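Plindirix

Plindirix is a student robotics project at the Kauppinen technical school, concerned with the handling of clothing and other soft household goods. It is run as an elective course in the fall term and as an open club for the rest of the school year. The project was started by Reijo Heiskanen, a teacher of machine control, and is now led by Niilo Salminen, a former member.

History

The project grew out of an earlier club, Clallen, which built line-following vehicles for school contests. Interest in vehicles had dropped, and in September the remaining members voted to take up folding and sorting instead. The first season had 11 members and one shared workbench. The name Clallen is still used for the yearly contest held between the project's teams.

Course structure

Students work in teams of five. Each team plans a task, records it as performed by hand with gripper tools, labels the recordings and trains a control program on them. Labeling takes up most of the term. The software used for this step, Plurnodex, was written by members and splits each recording into approach, grasp, move and release. Recordings in which a grasp begins before the fingers are over the cloth are rejected.

A team must submit 96 accepted recordings before it may train a program – a limit set by Heiskanen and kept by Salminen. Earlier teams had trained on much smaller sets and obtained programs that worked on a single shirt.

Contest

Clallen is scored out of 100 points. Half are given for the finished fold, and the rest for time, number of grasps and the written report. Garments are drawn by lot on the morning of the contest. Teams may practice on any item beforehand, and many do so at home on beds and sofas. 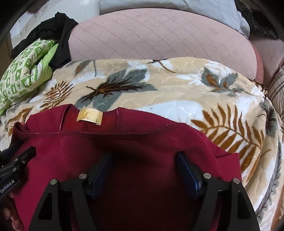
Grasp selection is the main subject of the written report. Teams must name the first point at which the cloth is taken and defend the choice. Knit and woven tops are usually laid flat with the neck away from the operator, and the neckline then serves as the reference for both hands. A label at the back of the neck, such as the gold-yellow one in the red garment, is a useful marker when it differs clearly in color from the cloth. Patterned backgrounds like the leaf-print blanket are permitted in training sets, and Salminen recommends them for teams whose programs lose the edge of a garment on anything but a plain table.

Reports are kept in the school library. Those from the first season cover vehicles only in an appendix.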